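Work Mats and Screen Care: Frequently Asked Questions
Panow Phone & Tablet Repair, Billdale

These are the questions we get most often at the counter and by email about work mats, scratched screens and looking after a phone at home. If yours isn't covered, ask for Kusum Malhotra at the Billdale shop.

Do I need a mat to work on my own phone?

You need something between the phone and the table. A bare tabletop is hard, and any grit on it ends up against the glass or the back cover. A mat also keeps small screws from rolling off. For a one-time job like changing a case or putting on a screen protector, a clean folded dish towel will do. If you plan to open the phone, get a proper mat.

What kind of mat should I buy?

We sell two. The Maurya is a soft silicone mat with raised edges and small trays for screws. The Cunside is a flat, firm mat and comes in a larger size. The Maurya is better for opening phones and the Cunside is better for cleaning, fitting protectors and general desk use. Both come in blue-green or gray.

Can I use a craft cutting mat?

Yes, for cleaning and for fitting a protector. Most cutting mats are firm and flat. Do not use one with a soldering iron or a heat gun. Many of them warp when they get warm and they don't go flat again.

Is a cutting mat safe against static?

Assume it isn't unless the packaging says so. If you are opening a phone, use a mat sold as anti-static, connect the ground cord, and wear the wrist strap. For cleaning the outside of a phone you don't need either one.

How do I clean my mat?

Wipe it with a damp cloth and a drop of dish soap, then wipe again with plain water and let it air dry. Don't put it in the dishwasher or leave it in the sun. Avoid bleach and nail polish remover. For lint in between, a strip of wide tape pressed down and lifted off works fine.

How often should I clean it?

Before every job where a screen will be face down, and once a week if the mat stays out on a desk. Mats that are put away should be stored flat or rolled loosely with the work side in.

My mat is covered in fine scratches. Do I have to replace it?

No. Fine scratches don't matter on a mat used for cleaning and general work. Replace it if the edges curl, if pieces come off, or if there are cuts deep enough to hold grit. Run a fingertip over it. If you feel a ridge, keep screens away from that part.

Should the phone go face up or face down?

Face up whenever the job allows it. Put it face down only to work on the back, and only after you have wiped the mat. If the cameras stick out at the back, a folded microfiber cloth under the other end will keep the phone from rocking.

How do I clean the screen?

Turn the phone off and take it out of the case. Use a microfiber cloth, slightly damp, and wipe in one direction from top to bottom. Turn the cloth over and go again with the dry side. Paper towels and tissues leave lint. Never spray anything straight onto the phone.
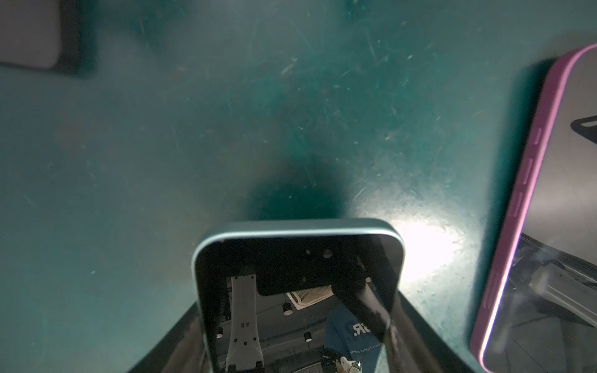

How do I check a screen for scratches and dust?

Check it with the display off and the phone lying face up under the room lights. A dark, glossy screen works as a mirror, and marks are easier to find against a reflection than against a lit display. Ceiling lights are handy for this, and you can see three small round ones in the black glass of this phone, along with the vent. Tilt the phone slowly so each light travels across the whole screen. A smooth surface keeps the edge of the light even, while a scratch catches it as a thin line and dust shows up as a raised speck. Look at the mat while you're at it, as the same kind of light will bring up the specks and scuffs there.

Can you polish a scratch out of the glass?

We don't offer this. Polishing takes off the coating along with the scratch, and the screen smudges badly afterward. A protector hides light scratches. Deep ones need new glass.

Will you fit a protector I bought somewhere else?

Yes, if it is unopened and made for your model. We charge the normal fitting fee and can't replace it if it cracks or lifts.

Can I return a mat?

Unused mats can come back within 9 days with the receipt. Used mats can only be exchanged for a fault.

Are you open on Saturday?

Yes, for drop-off and pickup. Repairs left on Saturday are started the next working day.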